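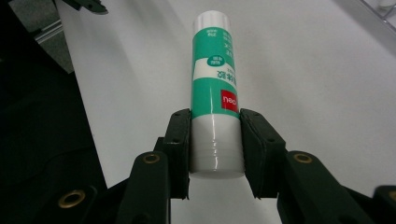
SPEAKER NOTES / HARDWARE TRACK

Two fingers, one linkage: building a hand-held gripper in a shared workshop
Patricio Escobar, notes for the January session

Slide 1. Leave up while people sit down. Glue stick is a deli, 25g on the label. Held upright between the pads, low on the tube, with the bottom end extending slightly past the inner edges of the pads. Point out the flat inner face on the right pad. Flat on round gives a narrow line of contact on each side, and most of the talk follows from that.

Slide 2. Scope. Hand-held tool, project name Ciltia. Linkage and pads only. Anyone asking about the software goes to Aleksandra afterward.

Slide 3. Arms. Chunky links, dark matte finish, brass grommets set into the holes. First set had plain holes and wore oval. Jadwiga reamed the second set by hand. Say that reaming came before finishing; the order matters, and I got it wrong once.

Slide 4. Pads. Separate blocks, mounted to the arms, small screw holes near the top corners. Angled top faces clear the table when the tool comes in low. Pads can be swapped without opening the linkage. Pause here, people usually want to write down the screw spacing. It is in the handout.

Slide 5. Test method. 60 grips per pad set, same object, same starting height. Record slip, tilt, drop. Czesław kept the log. Do not read the table aloud.

Slide 6. Wear. Linkage was cycled 2,000 times on the bench with no load. Play measured at the pad tip before and after. Stress "no load." Loaded cycling is still to do.

Slide 7. Open problems. Tilt on glossy cylinders. Right pad is the wider block as seen from this side, so check alignment from the front before blaming the grip. Miłosz wants a shallow V groove; I want to try a softer face first.

Questions. Repeat each one for the back row. Spare pads are in the box under the lectern and go back to the Udeo workshop shelf the same evening.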